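Notebook, 20 Apr 2019

Right, the tram challenge. Every stop on the Urkberg network in one day, and Gergely still thinks we can do it on the early timetable (he also thought he could eat a whole pie on the Brillholm ferry, so, you know).

Ran the route script again over lunch. It now has all 22 interchanges in, and out of 1,000 shuffled orders the best one starts at Cruzado and ends at the harbor loop. I like that a lot! The old version had us doubling back through Brillholm twice, with a long wait each time for the branch tram. Oksana spotted that I'd typed the walking link between the two hill stops as a ride, which explains why everything looked so good last week. Fixed. Total came out at 293 minutes, no lunch stop, no missed connections.

Rules, as agreed with Kamran: the tram has to stop and the doors have to open. You don't have to get off. Walking between lines is fine, taxis are out, bikes are out (sorry Gergely).
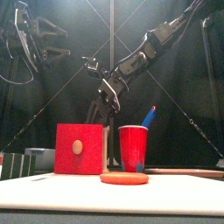
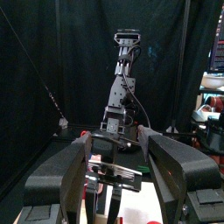

Still to do: check whether the harbor loop runs backwards after the evening rush. Fanni says it does, the printed timetable says it doesn't, and I believe Fanni. If she's right we flip the last four legs and start earlier. Also need a spare battery for the phone and somebody to keep the log who isn't me, my handwriting on a moving tram is awful.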